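La cocina compartida de Hunton vuelve a abrir, y con tostadas

¡Ya tenemos cocina otra vez! Después de un otoño larguísimo comiendo bocadillos de pie en el pasillo (yo la que más, lo confieso), la cocina de la segunda planta de Hunton se puede usar desde esta semana. Me pasé a cotillear antes que nadie y me quedé un buen rato mirando la encimera blanca, con esas vetas grises que parecen mármol, y el mosaico de la pared, que en las muestras me daba un poco de miedo y puesto me encanta. 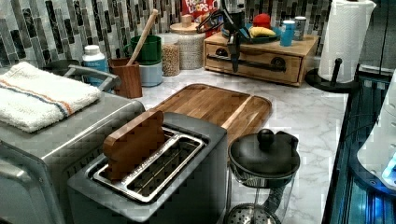

La obra empezó en septiembre y costó 1473 euros, casi todo en azulejo y fontanería. Dariusz Wasilewska, de Didwood, se encargó de la tabla de cortar grande y de pelearse con los plazos. Lo de la rebanada de pan de madera en la tostadora ya os lo digo yo: es de juguete, no intentéis untarla. Mirjana Jurić quería un grifo de tono bronce oscuro desde el primer día y no paró hasta conseguirlo, aunque hubo quien votó por el cromado de toda la vida. Yo voté por el cromado y ahora me callo, porque los filitos cobrizos quedan preciosos.

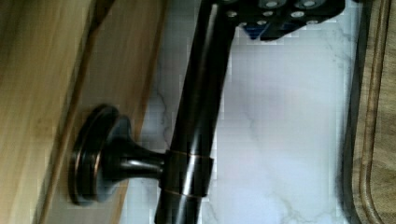
Plaltolia, 03/01/2025

La inauguración será el viernes que viene por la tarde, con merienda para unas 50 personas. Doina Angelovski trae mermeladas y Despina Matić ha prometido dos bizcochos (el de limón, por favor, Despina, el de limón). Si venís, traed vuestra taza, que de eso andamos fatal. Y una cosa que me pide Dragica Georgiou que repita: la toalla blanca de las rayitas, la que está doblada encima del hornito, es para las manos. Para los platos habrá paños en el cajón.

El té corre de mi cuenta, con menta y también sin menta, que luego protestáis.

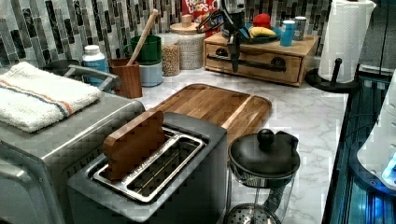

Horarios y turnos de limpieza

De momento se abre de lunes a viernes, de ocho a siete. La hoja de turnos está colgada en la puerta y quedan libres dos huecos. Para apuntarse, hablad con Dragica.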